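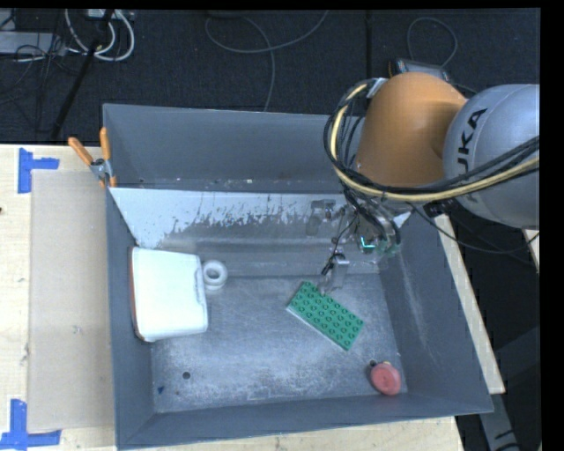

Small kitchen diary, because three people asked me how it is going. We are in week two without a sink. I wash the cups in the bathtub and I am not proud.

The cabinets from Skondwood came on Tuesday, all except the corner one. The corner one is "in transit". It was in transit last Tuesday also.

Our designer Imogen Kettle told us to make the walkway 125 cm wide. I wanted more drawers and less walkway. Then two of us tried to pass each other with plates, between tape lines on the floor, and now I agree with her.

Countertop: I was in love with a dark stone until I heard the price for the piece with the sink hole. It was 2,000 more than the light one. The light one is very beautiful, I have decided.

To Samah El Idrissi, who asked about handles – we ordered the long ones from Birkdale, in brass. They need two screws each and the holes must be drilled by us. My hand was shaking at the first door.

Does anybody know if the grout should be sealed before the hood goes up, or after? The tile man says before, the hood man says it is the same to him.

Dinner tonight is again toast.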